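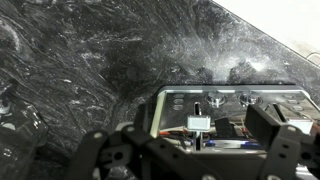 Black marble with the gray and white veining, up by the wall

Sealing black marble – how often?
Posted by emalmont_kev, 21st January

We moved in just before December and the kitchen has black marble counters. The previous owner left a bottle of Bisar sealer under the sink and a note that says "every 3 months." The stone shop told me once a year. A quart is 254 ml short of what I'd need for two coats, so I'd like to know before I order more.

GThakur
Once a year is plenty. Drip some water on it and wait ten minutes. If the stone goes darker, seal it. If it doesn't, leave it alone.

slabside
Disagree. The water test is hard to read on black stone. I do mine every six months with Visser and wipe off the extra after five minutes. Leave it longer and you get a haze.

emalmont_kev
Thanks both. I tried the water and couldn't tell.
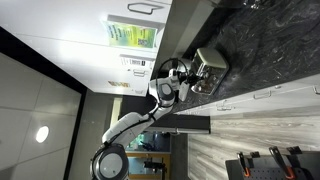 The other thing is crumbs and grease. I've been using vinegar spray on everything, including the stretch we use for breakfast.

Ineke Goossens
Stop using vinegar today. It etches marble and sealer won't prevent that. Dish soap and warm water, then dry it.

slabside
Agree with Ineke on that. If it's already dull you need a polishing powder. Ivent quoted me $500 to do it – I did my own.

GThakur
I'd pay for it on black. Swirl marks show.

emalmont_kev
Vinegar is in the trash. Will seal one corner first and check it in a week.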